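Ustlow Library Reopens Its Reading Room With Longer Hours and a Local History Corner

USTLOW, 1 March 2023 - The reading room at Ustlow Library is open again, and we could not be happier to have people back at the tables! Doors are now open until 8 in the evening on weekdays, which readers have been requesting for years.

The biggest change is the new local history corner. It brings together nearly 700 books, maps and parish newsletters that used to sit in storage, along with the Karpenko collection of letters from the old mill district. Many of the letters have never been on public view, and they are wonderful reading (the complaints about the ferry alone fill a whole folder). 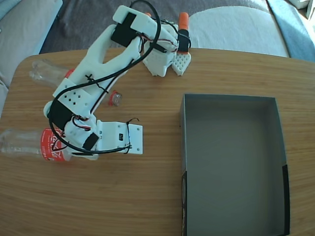 Visitors can look through the maps without an appointment. The letters are kept behind the desk and can be read in the room on request. Copies of single pages are free for cardholders.

The new shelving was supplied by Plurex, and the online catalog now runs on Nusis, so you can search the history corner from home and reserve items before you come in. Old catalog bookmarks will no longer work and should be replaced with the link on the library's home page.

A series of evening talks on the mill district begins in June, with seats for 100 people at each one. Admission is free. Sign up at the front desk or by phone at extension 404.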